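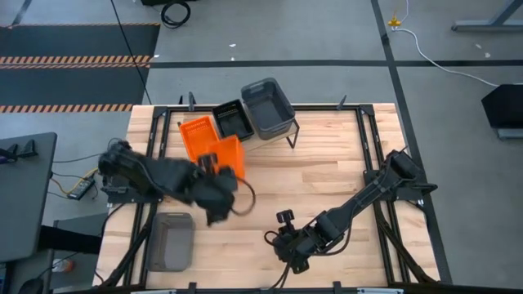
# Finmont Coastal Surge Records

This data card describes the storm surge records maintained by the Finmont Coastal Hazards Office. The collection brings together high-water marks and tide gauge readings from the Plemura shoreline and the lower Fasilham River. It is intended for flood modeling, planning studies, and teaching.

## Contents

The current release holds 414 surveyed high-water marks from 29 storms. Gauge readings are provided at six-minute intervals from 11 stations.

| File | Description |
|---|---|
| `marks.csv` | Surveyed high-water marks, one per row |
| `gauges.csv` | Water level by station and time |
| `storms.csv` | Storm identifiers, season, and landfall category |
| `stations.csv` | Station location, datum, and service history |

All heights are in meters above the regional vertical datum. Times are in UTC. Missing values are left blank; a zero is a true reading.

## Collection

Survey crews record marks after local authorities reopen an area. Mud lines and debris lines are both accepted and are coded separately in the `mark_type` field. Each mark receives a quality grade from 1 (clear interior line) to 4 (uncertain). Marks graded 4 should not be used for model calibration.

Wave action can raise debris lines well above the still-water level on open beaches. The `exposure` field identifies these sites.

## Known Limitations

- Coverage is uneven. Over 79 percent of marks lie south of the Nowakowski Causeway.
- The Fasilham Mouth gauge failed during two storms before peak water. Its maximum for those events is a lower bound and is flagged `LB`.
- Older marks were converted from a local datum and carry a larger vertical error.
- Landfall category reflects wind speed only and should not be used as a substitute for surge height.

## Updates

The office issues a revised release each July, ahead of the most active part of the season. Corrections to earlier records are listed in `CHANGES.md`. Provisional readings are not included.

## Terms of Use

The records may be used and redistributed with credit to the Finmont Coastal Hazards Office. They are not suitable for setting property boundaries or for emergency decisions during a storm.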